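The Clipboard That Follows You Around the House
Sharing copied text between a phone and a computer is one of those small comforts that's easy to set up and surprisingly easy to break. Gillespie Swanson spends a month copying here and pasting there.
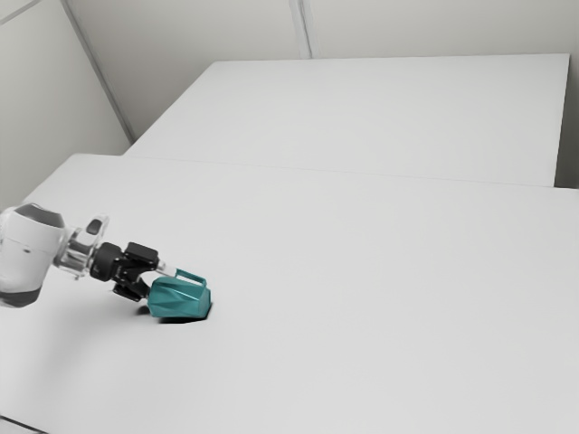

My working life happens on two machines, a Windows laptop at the kitchen table and an Android phone that is usually wherever I'm not. For years I moved things between them by emailing myself, and my inbox has the scars to prove it: addresses, half a recipe, a tram timetable, 22 messages with the subject line "this". So when my editor asked for something on shared clipboards, I put my hand up before she'd finished the sentence. The idea is simple enough. You copy a line of text on one device, pick up the other, and paste. What you're handing across is plain stuff, with none of the bulk of an object like the teal pitcher that robot arm is holding low over the tabletop, and I suspect that's why we get so cross when it doesn't arrive.

I tried two apps, Nirus and Mellus, and ended up living with Nirus. Setting it up took me one cup of tea. You install it at both ends, sign in with the same account, and type a four-digit code from the laptop into the phone. After that there's a small icon in the taskbar which goes grey when the two have lost sight of each other (mine went grey every time I walked out to the letterbox, poor thing).

Both apps keep a history, and I'd urge you to look at that setting early. Nirus holds your last 100 items unless you tell it otherwise, and mine included a door code and a bank reference I'd sooner not have lying about. I've cut it back to 29, a number I landed on by being clumsy with the slider and have since grown fond of. You can also name apps it should ignore, and your password manager ought to be the first on the list.

The trouble, when it came, was battery saving. My phone had decided Nirus was a freeloader and kept putting it to sleep. Traian Zamfir, a support technician at Kuhlmann who has sorted out more than his share of these, told me to open the phone's battery settings, find the app and mark it unrestricted. "Then restart both," he said. "People only ever restart the one."

I restarted both. It's behaved itself ever since, apart from one afternoon on the library's wi-fi, which doesn't let devices talk to each other at all. I used my mobile hotspot instead and got on with my day.

Pictures work too, by the way, though big ones dawdle – for holiday snaps I still reach for a cable.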